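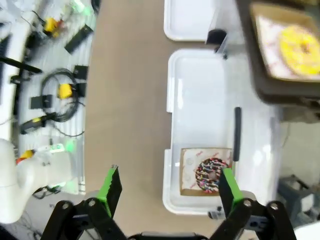
May 2025
By the newsletter desk

The Friday cake rota is back, after the quiet collapse of the last one in a dispute over shop-bought flapjacks. Shop-bought is now allowed. So are doughnuts, which the Akeck floor has taken as an instruction.

Names go on the sheet by the second-floor kettle, two people to a week. The kitty stands at £62, less whatever is owed for the Thambiah leaving do, where the cake cost £57 and had the wrong name on it.

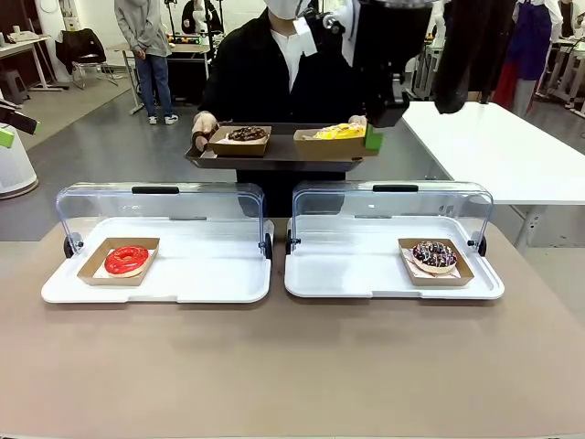
Swaps are fine if you sort them out between yourselves and change the sheet in pen. Please label anything with nuts in it. "Might have nuts" is a start, but we would like to aim higher. The rota runs to the end of June, when we find out who has been eating and never baking.

Recent items
Cunmont car park: the barrier, again
Flendano desk move: 138 crates and a plant
Lost property: one shoe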